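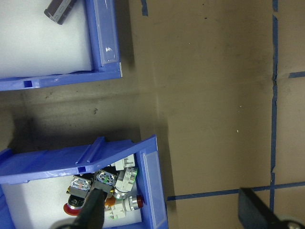 3 min read · 928 views

How do you sort a big mixed lot of push buttons and pilot lights without losing your mind?

Asked in Workshop & Storage

Hi all, long-time reader, first time I've had something worth asking. In October I bought a mixed lot of panel parts from a shop that was closing down. Push buttons, pilot lights, contact blocks, mushroom heads, loose bezels, all of it tossed together. The listing said 3000 pieces and I believe it, my back certainly does. It's mostly Plorkow stuff with a good bit of Vasetmont mixed in, and a few things with no name on them at all.

So far I've got blue plastic bins with white foam in the bottom, the kind with a clear label slot on the side, and I've been scooping parts into them a handful at a time. The trouble is that a handful of this stuff is a mess. You get a red mushroom head under a switch block on top of a metal ring, and then a little silver button with a red cap rolls down into the corner and I don't see it again till I tip the whole thing out. I've tried sorting by color (looked nice, was useless, a red thing can be a button or a lens or an e-stop). I've tried sorting by brand and gave up when I couldn't read half the markings.

What I want is to be able to walk over and grab a complete button, head and block and ring, when I'm building a control box. I've got one long table, one shelf unit, and evenings after 8 or so. Do I keep the bins or go to drawers? Do I snap everything together into full sets, or store the pieces apart? And how do you label them so you still know what you meant six months later?

Thanks in advance, and sorry for the wall of text!

Answer 1 (accepted by asker)

Oh boy, I've been there, twice. Keep the bins! Drawers are great at the very end, but if you buy drawers first you'll pick the wrong sizes, and then you've got a cabinet full of wrong sizes. I did that with a Teixeira cabinet and half of it holds birthday candles now.

My way is to work from one full bin to one empty bin, and only pull one kind of thing per pass. Say the first pass is mushroom heads. Go through the full bin, take out mushroom heads and nothing else, put them in the empty one. Don't let yourself get clever and start a second pile on the side. I always start a second pile on the side and then I have five piles and it's bedtime.

Order I'd go in:

Big heads first, they're easy to spot and they take up the most room.
Then complete units, meaning anything that already has its block attached.
Then loose contact blocks.
Then rings, bezels, nuts.
Last, the mystery stuff.

Leave complete units complete. Taking them apart to be tidy feels productive but you'll only be putting them back together later, and those little latches don't love it.
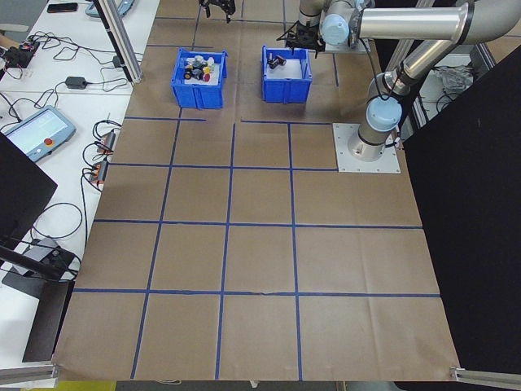
The table matters more than the bins, if you ask me. I used to sort on bare plywood and every small part in a dark color just vanished. Covering the top with paper fixed that. Brown kraft paper with blue tape run both ways to make a grid is a really good setup for this, you get a rectangle for each type and you can write straight on the paper with a marker, so when you stop for the night you can pick up right where you were. Tape the edges down well or it'll creep on you. Mine gets wrinkled and I just put down a new sheet when it bugs me.

For labels, write what it does first and the brand last. "Push button, momentary, green, 22 mm" and then Vasetmont in small letters. When you're hunting for a part you're thinking green button. And put the contact type on there too (NO or NC), you'll be so glad you did. I print mine on plain card, cut it to the slot, and keep a few blanks in a coffee can.

One more thing, weed out the cracked lenses as you go. I hung on to over 100 of them thinking I'd find a use. I didn't find a use.

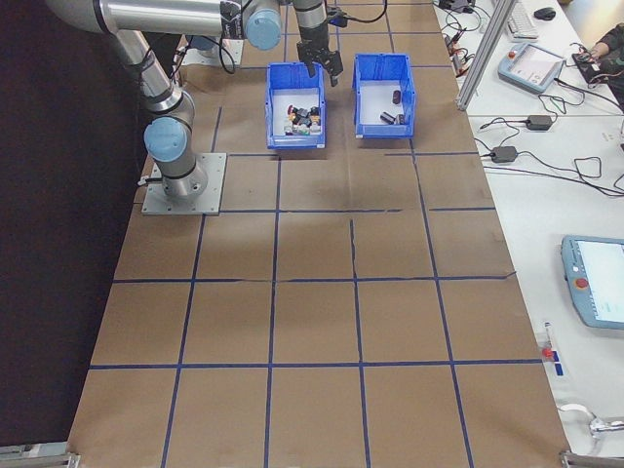 Oh, and figure out how many you'll really want before you give something its own bin. If you only have four of a thing it can share, just drop it in a zip bag with a slip of paper and put the bag in with its cousins. I try to keep a bin under half full. Past that I'm digging again, and digging is how the small caps get lost in the first place. Have fun with it, put the radio on. It took me most of a winter but I still get a little happy every time I open the right bin on the first try.

Answer 2

Sell half of it. You won't build that many control boxes.

If you can't stand to sell it, at least test the blocks before they go in a bin. Cheap meter, continuity setting, press, beep, next. Takes a few seconds apiece. A labeled bin of dead contact blocks is worse than an unlabeled bin.

Answer 3

I'd go the other way from Answer 1 and make up full sets, at least for the ones you use most. I do small repair jobs and I keep ten green and ten red made up with ring, head and one NO block, each in its own bag. Grab and go. Everything else stays loose by type.

Also check that the brands mix before you combine anything. Some of my Plorkow heads sit fine on other people's blocks and some wobble, and I've never found a chart that explains which. I put a dab of nail polish on the ones that fit. For lens colors do it in daylight, yellow and clear look the same to me under the shop lamp.

Rolavier used to make foam inserts with cut pockets, if you can still find those they're nice for the round metal stuff that rolls. A bit pricey. An egg carton does nearly as well.

Comment from asker

Thank you!! Did the one-type-per-pass thing last night with mushroom heads and got through two bins before I ran out of steam. Paper is going on the table this evening. Not selling half (sorry, Answer 2) but I did dig out the meter, and you were right to nag, there was a bad block in the first handful.

Does anybody know if the label cards for these bins come in a standard size? Mine keep sliding out the bottom.

Comment

Cut them a hair too wide so they bow a little in the slot. Works on mine.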